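Wotholm Robotics Test Group
Restart inspection checklist – Prirov two-arm unit, simulated house
Fault 902: arm moved after stop was cleared
Month of inspection: July
Result: PASS WITH CONDITIONS (see end)

Background

During a simulated run the Prirov was stopped part way through a reach. The operator cleared the stop to look at the log. The right arm then carried on with the old move without a new start command, and the run ended with a contact warning at the wrist. The model is the same one the real unit uses, and so is the controller software, so the fault was treated as if it had happened on the floor. The real unit has been locked out since.

The checks below were done in simulation, with the real unit powered down. Comments are by the inspector.

Part A – Before anything moves

1. Real unit isolated and tagged. OK.
Comment: Tag was on the main switch but the date had rubbed off. Rewritten in marker.

2. Network link between the simulation and the real controller unplugged at both ends. OK.

3. Software version matches the version in the fault report. OK after correction.
Comment: The Hoani motion package had been updated on the test computer. Rolled back before starting. Please don't update this machine while a fault is open.

4. Log from the original fault saved and readable. OK.
Comment: Last 2000 lines kept. The stop and the clear are both there. There is no start line after the clear, which agrees with what the operator reported.

5. Hand views load and refresh. OK.

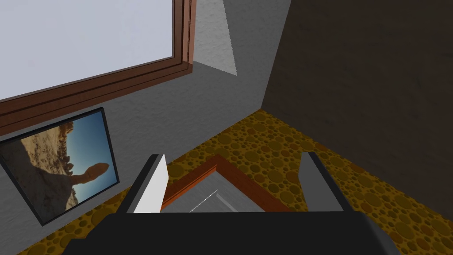 Refresh was checked again after a full reload of the house, and once more with the log window open. No frozen views. The old report mentions a lag between the hand view and the joint readout, but it could not be repeated.

Part B – Stop and clear

6. Stop pressed with both arms at rest. OK.
Comment: Status goes to STOPPED, joint commands drop to zero.

7. Stop pressed during a slow reach, then cleared. FAIL on old settings, OK on new.
Comment: On the old settings the arm started again by itself 2 seconds after the clear. The remaining path was still sitting in the queue. The new settings empty the queue when the stop is pressed, and again when it is cleared. Tested in both directions and with each arm. No movement on clear.

8. Stop pressed while both arms are reaching. OK with comment.

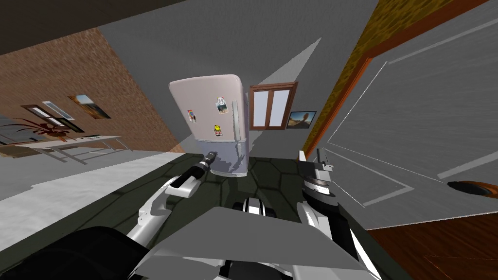 Both arms must hold until a fresh start is given, and they did. The comment is about the status light on the operator panel, which stays amber for the left arm and goes red for the right. Both should be red. It's a display error – the left arm was checked in the joint readout and was properly stopped – but an operator could easily read amber as "paused" and walk in. Raised with Sitier, who look after the panel.

Part C – Grippers

9. Fingers hold position when stop is pressed with the gripper open. OK. 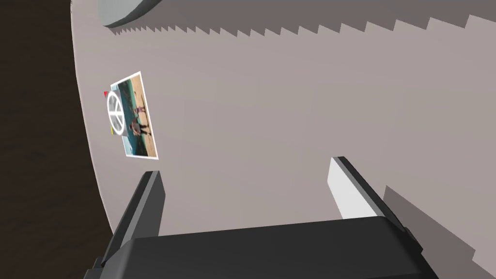

Item 9: gripper open, round marker at the edge of the beach photo.

10. Close command sent during a stop is refused. OK.
Comment: Refused and logged. On the old settings it was stored and carried out later, same cause as item 7. This one worries me more than the arm movement. Fingers are where people put their hands when they clear a jam.

11. Close command sent before a stop is dropped, not stored. OK.

12. Gripper model has contact turned on for both fingers. OK after correction.
Comment: Contact had been turned off on one finger for an earlier job and left that way. Turned back on, and items 9 to 11 repeated.

13. Gripper low over the floor tray, open, stop pressed and cleared. No downward drift. OK.
Comment: Watched the height readout through several clears. It does not change in the digits we show.
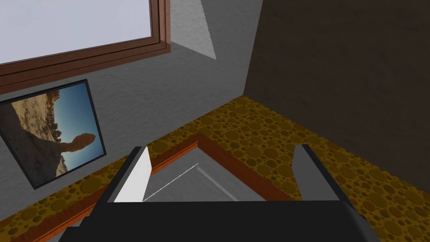
Part D – Paperwork

14. Operator instructions match the new behaviour. NOT OK.
Comment: The sheet still says "clear stop to continue". It should say "clear stop, check area, press start". Old copies to be pulled from the folder at the panel.

15. Fault report updated with cause. OK.

16. Contact warning shown on screen as well as in the log. NOT TESTED.
Comment: Needs the Sitier panel fix first.

Conditions before the real unit is unlocked

– New queue settings loaded on the real controller and read back by a second person.
– Panel colours fixed, then items 8 and 16 done again.
– Operator sheet replaced.
– Items 6 and 7 repeated on the real unit at slow speed with the gate shut.

Lockout stays on until all of these are signed.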